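Everyday care for a speckled quartz vanity top, a TOTO sink and something with pleats

Bathrooms & Cleaning – 718 views

plendley_splasher
Posted 02/12/2025

Hi everyone! We moved into a place in Plendley in September and I have fallen completely in love with the bathroom counter. It's quartz, pale and shiny, with all these tiny chips in it – gray, beige, white – and every time I brush my teeth I find a new one I like. I have never owned a nice countertop before (the last one was peeling laminate) so I want to start good habits now.

What do you all use day to day? I've been doing warm water, a drop of dish soap and a soft cloth, then a dry towel. It comes up well, but some mornings I get streaks where the light hits, mostly between the front edge and the sink. Also, is there a trick for the seam where the counter meets an undermount basin? I go around it with my finger in a cloth and it takes forever.

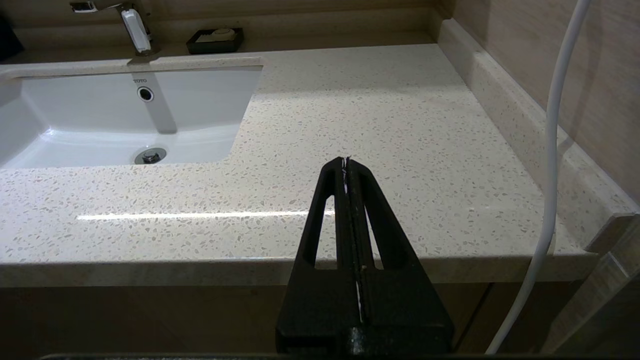 The pleated part

Same room, different problem. I also have a white pleated panel in a shiny black frame, up on a black post. The folds are narrow and run straight across, and I think they look terrific, but I'm scared to touch them. I don't want to flatten them or push dust down in. The black frame is easy to wipe, although every fingerprint shows. 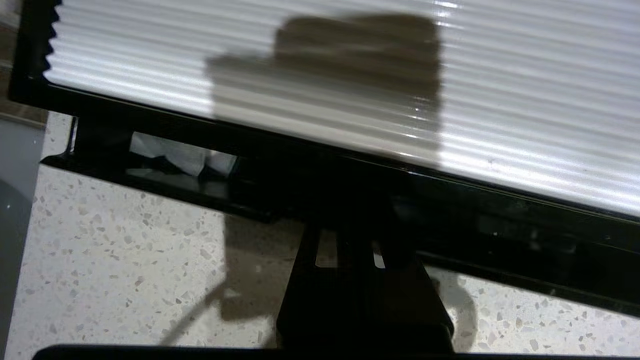 Fine white folds in a glossy black frame

So far I've only gone over it with a dry paintbrush, the 10 dollar kind with soft bristles. Is a damp cloth safe? I don't have any paperwork for it, so I can't check what the folds are made of.

Last thing, the overflow hole in the sink. It has a chrome ring and sits right under the TOTO lettering, and I'd like to keep that ring bright without wearing away the letters.

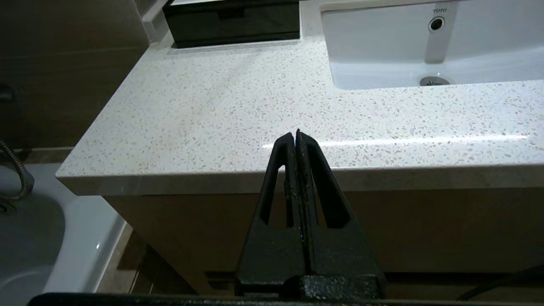 I did buy a bottle of the Brendia stone spray because the store had it out on a table, and then I got nervous and haven't opened it. Any thoughts welcome, including "you're overdoing it"!

2 people answered

OmamvilleTiler

Oh, this is a fun one, I love a speckled top. You're already doing the right thing. The streaks are nearly always too much soap. Use half of what you're using now, then go over it a second time with plain water before you dry. Swap the towel for a flat microfiber cloth and work in one direction, side to side, all the way to the end of the counter. I do ours every night in under a minute and it still makes me happy.

For the seam, an old soft toothbrush, barely wet. Go around once a week and wipe up after. Keep bleach, oven cleaner and gritty powders away from quartz, and don't set a hot curling iron down on it. You don't need to seal it either, so save your money there.

Same toothbrush for the chrome ring, with a little dish soap. Dry it right away or you'll get water spots. Just wipe over the lettering with the cloth and leave scrubbers out of it. If you get hard water marks on the chrome, white vinegar mixed half and half with water on a cotton swab works, but keep it on the chrome, rinse, and don't let it sit.

The spray is probably fine. Read the back, and if quartz is listed try a spot near the wall first.

kong700

paintbrush is perfect for the pleats, keep doing that. brush along the folds, never across. if that doesn't get it, vacuum on the lowest setting with the soft round brush and hold it just off the surface. I would NOT wet it until you know if it's paper or fabric, paper pleats go wavy and stay wavy.

for the black frame use a glasses cloth. breathe on it and wipe. mine looks great.

plendley_splasher

Thank you both! Half the soap tonight, and the glasses cloth is already out of my bag. Brushing along the folds from now on – I was going up and down, oops.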